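2 Feb 2025

Second full session for the Jidetti set. Target for the task is 765 accepted episodes and the bench plan allows 80 per session, so this will run well past what Valente put in the schedule. I have written to them about it and left the schedule alone.

Task is unchanged: small part, pick, carry, release, two hand-held grippers on the white surface. Calibrated both before the first take. The left encoder read 2 counts high at full open, same as last time. Corrected in the config, not in the hardware. I would like to fix the hardware, but then the earlier episodes need a different offset from the later ones and someone will forget.
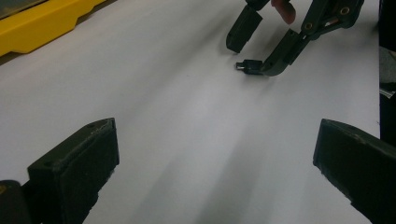
How many bad takes should stay in the set? For Jidetti I keep a fumble if the grasp is recovered within the same take, tagged as a recovery, and drop everything else. The policy needs to see a correction now and then. It does not need to see a take abandoned halfway.

The tag goes in at the end of the take, before the next one starts. In August I tagged in batches after the session and got the labels shifted by one for most of a folder. Sorting that out used up an afternoon, and I still don't fully trust that folder. It is excluded from training under a separate flag.

Start poses: I am reading them off the randomized list this time. Left to myself I drift toward the same comfortable approach angle, and the Donby model picked that up very faithfully. It failed on nearly anything rotated past the angles I happened to like.

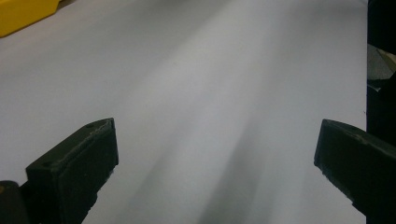

Preltden wrote back during the break that the open-jaw frames at the start of each episode are too long, and would I trim them at export. Their loader samples uniformly over time, so a slow start means a large share of the batch is a gripper doing nothing. Fair point. I answered that I would trim on a copy and leave the raw files as recorded, with the cut stored as an index. They can move the index if they change the sampler.

Wrote the trim as a threshold on jaw width plus wrist velocity. Jaw width alone misses the approach, and the approach is the part they want.

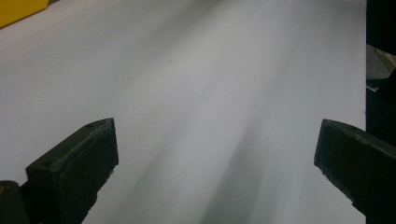

The threshold is set per episode from the idle noise, with a fixed margin of 129 ms kept ahead of the first motion. Tested on the August data: no approach clipped in the ones I checked by eye. Timestamps from the two grippers still have to be aligned before the trim runs, otherwise one stream starts early and the export script rejects the pair without saying which side is wrong. Error message needs work.

To do: better message in export, send Preltden the index format, reprint the pose list in larger type, ask Valente again about the schedule.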